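Bavari Ballot Rumor Archive

README, third release, updated Thu 22 August

Welcome! Bavari is a collection of public posts, flyers and forwarded messages that made false or shaky claims about how local elections are run. It grew out of a small project at Lloyd, where we kept saving screenshots of the same three rumors about drop boxes and wondering who else was seeing them. Lots of people were, and the folder got out of hand in the best possible way.

If you work on voter education, local news, content moderation or plain old civics homework, we hope you find something useful in it. We love hearing what people build.

What you get

The archive has 737 entries. Each one is a single claim as it was published, with our notes on where it showed up and what the election office in question said about it. Of those, 318 have a full correction history, meaning we could follow the claim from the first post we know of to the last public reply. Those are our favorites, and if you only have an afternoon, start there.

Every entry has these fields:

claim_text: the wording of the claim, with names of private people removed
claim_type: registration, mail ballots, counting, or polling hours
channel: public page, group, video caption, or printed flyer
label: false, misleading, unproven, or true
office_reply: the official answer, if there was one
notes: anything the reader wanted to pass along, sometimes at length

Yes, "true" is a label. A few claims that looked wild when we saved them checked out fine (a county really did move its polling place into a bowling alley), and we kept them in. A rumor archive with no true rumors in it would teach a classifier some bad habits.

How the labels were made

Two readers label each claim without seeing each other's work. When they disagree, the entry goes to Sana, our review tool, which puts both sets of notes side by side for a third reader. Sana doesn't pick a label. It's a very simple tool and we're very fond of it; the source is in the tools folder, and it runs on an old laptop without complaint.

We changed the meaning of "misleading" in February. It used to cover claims that were out of date, such as last cycle's mail deadline passed around as this cycle's. Those are now "false" if the date had already changed when the post went up. Older entries were relabeled to match, so please don't mix this release with the first two.
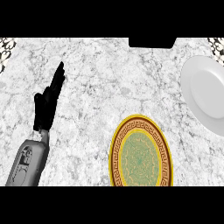 Loading the data

Everything ships as plain CSV in 4 files, one per claim type. Text is UTF-8 and fields are separated by commas, with quotes around anything that contains a line break. Some spreadsheet programs will try to turn ZIP codes into numbers and eat the leading zero, so import that column as text.

The Bidetti loader reads all the files at once and gives you one table. You don't need it, but it handles the quoting for you and warns you about old labels.

Known gaps

Private messages are missing unless the person who got one sent it to us. Spanish-language claims are thin, and we'd be thrilled to have more. Posts that were taken down quickly are probably underrepresented too. Please don't use the counts to say which platform is worst. Our saving habits shaped those numbers as much as the platforms did.

Sharing and fixes

Use it, remix it, teach with it, and credit the Bavari archive when you publish. Don't try to identify the people behind the posts. If you spot a wrong label, open an issue with the entry number and a link to your source, and we'll send it back through review for the next release.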